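Notebook - Feb 23, 2021
Visit to the Zusis floor, hand-held gripper demo

Writing this up the same evening before it all turns to mush in my head. Obed Akpalu set the visit up for us back in July and it got moved so often that I'd stopped believing in it, so I was pretty pleased to be in the elevator with my badge on. We were a small group, mostly bench people from our side plus a couple from Hemik who I think came for the lunch (it was a good lunch).

Getting in

Parking is behind the building, NOT on the street side, whatever the email says. Sign in at the desk, they print you a sticker. If we go back, ask for the late morning slot again, the first one gets the long slide talk and we only got the short one. I didn't write down much from the slides. The bit I starred: they record people doing ordinary table chores with the grippers in their own hands, and they want as many different people doing it as they can get. Their guide kept saying "do it the way you'd do it at home," which I liked a lot more than the script we hand our own people. Ours runs to 3 pages and everybody comes out of it moving like they're carrying soup.

The demo floor

They run it right in the open office, with desks around the edges and people getting on with their day. I had pictured a cage and a yellow line on the floor. You stand by a big dark brown table, you've got a gripper in your hand with a marker cube on top, and that's more or less it! Much lower fuss than our corner at Torovska, where you have to ask before you touch a chair.

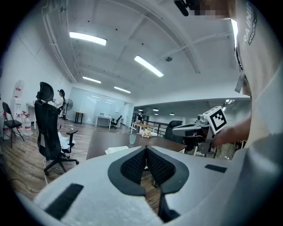 Things I asked about the grippers

I got a good long stretch with the guide while the Hemik folks were off looking at the loading dock, so these are in no order.

The finger pads. Mesh with a rubbery border, black, and they give more than I expected when you press on them with a thumb. Ours are solid and they skate off anything smooth. I asked how often they swap pads and the answer was "when somebody complains," so no number to write down. I want to try a mesh pad on the Mavromatis hand before we order any more of the solid ones. Need to ask Obed if he still has the cutting templates.

The cubes. White, black-and-white codes on the faces. I told them about our trouble with glossy stickers and they had been through the very same thing, they print matte now and they throw a cube out as soon as a corner gets scuffed. We have been using scuffed cubes since forever. I'm going to go through our drawer tomorrow and be ruthless.

Weight. I held one in each hand and after a few minutes I felt it in my wrists. Not awful. Would I want to do it for a full morning? No. They break it into short sets, and the person picks when to stop. Our sets are too long, I've said this before, see the entry where I complained about my elbow.

Calibration. They do it at the start and then again after any bump. I asked what counts as a bump and got a laugh. Fair enough. We could use the same rule, it would be better than our current one, where we do it when the plots look funny.

File names. I know, thrilling. But they had a clip numbered 1398 open on a laptop and could tell me straight off which task it was and which table, from a plain spreadsheet. Ours would take me half an hour and a phone call. Copy this!!

Cloth handling

This was the part I came for. Cloth is where our stuff falls over every time, and I wanted to see how a person goes at it with two grippers when they've had plenty of practice. The trick (according to the guide, I'm paraphrasing) is to come at it from both sides and keep the tips low and level, then close slowly. If one side closes early you get a bunch in the middle and you may as well start over. I'd been teaching people to pin with the left and pull with the right, so that's a rewrite of our whole cloth section.

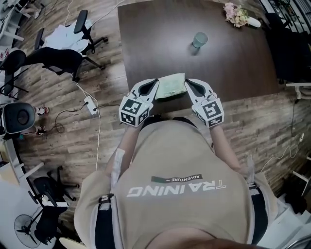

My own turn went okay. First try I pinched mostly table. Second try I got hold of it but twisted, and by the fourth or so I had a fold I wouldn't have been ashamed of at home. It's funny how fast your hands forget that they're hands - I caught myself reaching to scratch my nose with a gripper. The Hemik pair went after me and one of them was annoyingly good at it right away.

I asked how many takes of a single cloth task they keep, and for the one we tried it was 102. We have 2. So, yes. That's probably the most useful thing I learned all day and it cost nothing.

One disagreement to note down so I don't forget I had it: they keep the failed grabs in with everything else and tag them later. I still think we should tag at the table while the person remembers what went wrong. The guide thought that slows people down and makes them careful in a bad way. Could be. Worth running a short set each way and seeing which one we can stand.

To do

Sort the cube drawer, toss the scuffed ones, reprint in matte.
Mesh pad on the Mavromatis hand (templates - Obed).
Shorter sets, person decides when to stop.
Rewrite the cloth page with the both-sides approach.
Spreadsheet for clips. Start simple, don't let me build a database.
Thank-you note to Zusis, and ask if we can come back with the rest of the bench.

Left my good pen at their front desk.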